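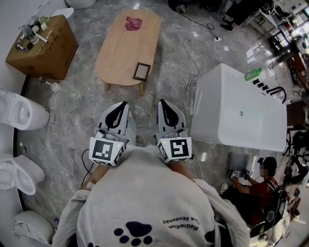
One gripper in each hand, marker cubes on, green lights lit, coffee table and tub up next.

How to set up and record with the Drestow Mostus two-hand kit

I've been using the Mostus kit long enough now to have made most of the mistakes you can make with it, so I figured I'd write down how I set mine up. The booklet Drestow puts in the box is fine for the hardware, but it kind of skips the part where you have to get good recordings out of the thing!

The two-hand kit is $2000 and you get a pair of grippers, 2 marker cubes, a backpack for the recorder, and a bag of cables that all look the same. (Put tape on them. Do it before you plug anything in.) There's a one-hand kit too, but if you want to teach a robot to fold, wipe, or pick up anything bigger than a cup, save up for the pair.

1. Put the cubes on first

Each cube clips in near the base of the gripper, and left and right have different patterns. Swap them and the software will happily record your whole afternoon with your hands crossed. I did that in December and didn't catch it until I played everything back. Push until you feel the second click. If a cube wiggles at all, take it off and start over.

2. Power up and wait for green

Turn on the recorder, then the left gripper, then the right. The little light on the corner of each cube should go steady green. If one keeps blinking, it's usually the cable, so reseat both ends before you go digging through menus.

3. Sort out your cables

I run the slack behind me and check where it's lying before every take. A loose cable across a shiny floor is really easy to step on when your eyes are on your fingertips. Same goes for power strips, so find out where they are before you start walking backwards.

4. Set out a few things to work on

You don't need much. A low table, a cloth, a picture frame, a bottle or two, and some bathroom stuff on a cardboard box will keep you busy for hours. Crumple the cloth differently every time! My first batch had it lying nearly the same way in every take and the model I trained on it was useless with anything else.

Mix up your heights as well. Reaching down to a coffee table and reaching over the rim of a bathtub feel totally different in your shoulders, and the recordings come out different too.

5. Calibrate in the room you're going to use

Open Maillard (that's the recording app, it comes with the kit), pick New Room, and slowly turn with both grippers held out in front of you. Slowly! I count to ten in my head. The app wants fixed things it can lock onto, like door edges, light fixtures, and window frames.
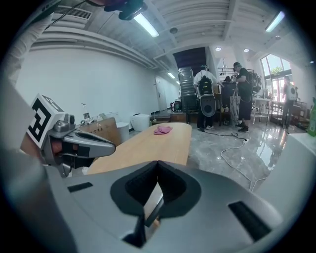 Once the bar fills up, hold still until it beeps, then do one throwaway take and watch it back. If the view slides around when you know you were standing still, delete the room and go again. Bright windows give me the most trouble, so I try to calibrate facing away from them and turn toward the light last.

6. Record in short takes

Open the fingers all the way, do one job, open them all the way again, stop. I go for 80 takes in a sitting and then quit, because my wrists get lazy and it shows. For a simple job like picking up a cloth, 200 good takes got me something usable.

Is it worth the money?

For me, yes. The fingers feel natural and the cubes track well. I'm less happy with the backpack straps, and spare cables have to come from the Mevcombe warehouse, which took forever. Order an extra set with the kit. And charge the recorder overnight, even when it says it's full.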